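Compressed air: results of the leak survey

The leak survey of the Irklow site finished in July. Senga Guthrie's team checked both ring mains, the drops to each bay and the hoses downstream of the regulators, using an ultrasonic detector during the night shutdown. They tagged 361 leaks. Of these, 201 were at push-in fittings, most of them on the older nylon tube in the packing hall. The rest were split between drain valves, hose tails and worn regulator seals.

Repairs to the packing hall are complete. Base load with all machines stopped has dropped enough for the second compressor to stay off overnight. It had been running unloaded for much of that time and using power for no useful output.

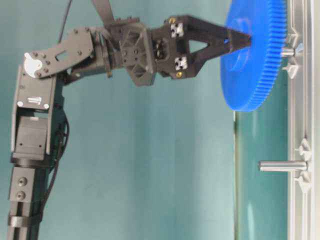 The next stage is pressure. The main is set higher than most users need, and the set point will come down in small steps, with a fortnight at each. Any bay that sees low-pressure alarms should note the time and the gauge reading at the drop and send both to Innes Munro. Please do not adjust local regulators in the meantime.

Replacement fittings are held in the Forsyth store. Cut tube square, remove the burr and push fully home before pressurising. Leak tags stay on until the repair has been rechecked with the detector.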